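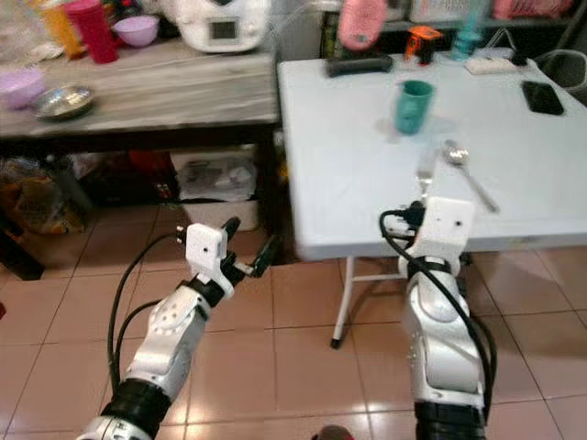

So what have I been doing with my evenings since we signed up for the Niven Cup? Teaching two robot arms to clear a table, which I have been able to do myself since first grade, though my mother might dispute it.

Thursday, late. The rules say our entry has to put away cutlery, cups and bowls without a person touching anything. The club calls our program Cornik, after a long argument and a vote I lost (I wanted Millell, which now belongs to the folder where we dump broken code). I am in charge of grasping. This sounded grand in June.

Bowls are my enemy. A cup has a handle and some manners. A shallow steel bowl throws the ceiling lights back at the software, and the software then has opinions about where the rim is. I spent an hour nudging the approach angle, wrote down 6 settings, and could read my own handwriting for half of them.

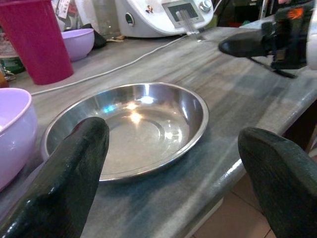
Try coming at it lower and slower, wrote someone from the Gridby team on the message board, we lost a month to shiny dishes before we gave up on being fast. Very decent of them, considering they plan to beat us. I thanked them and then spent ten minutes wondering if it was sabotage.

Then forks and spoons, which I like better. They are thin and mean but they stay the same shape in your head. My plan is to have one arm deal with the cutlery while the other keeps out of the way, and keeping out of the way is the part that needs
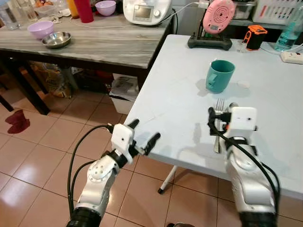
the most code, as anyone with a brother could have told me. I have three separate rules for it now, and two of them disagree. We are at version 791 of the grasp file. The last change I made was to a comma.

Our written report is due next week and I have 95 words of it, counting the title. I did fix the cable check, so that's one line crossed off. Tomorrow: bowls again, slower. Bed now.

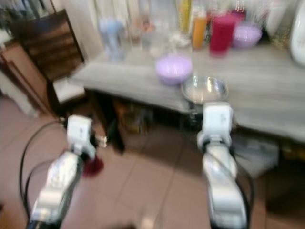 Bowl practice, both arms out.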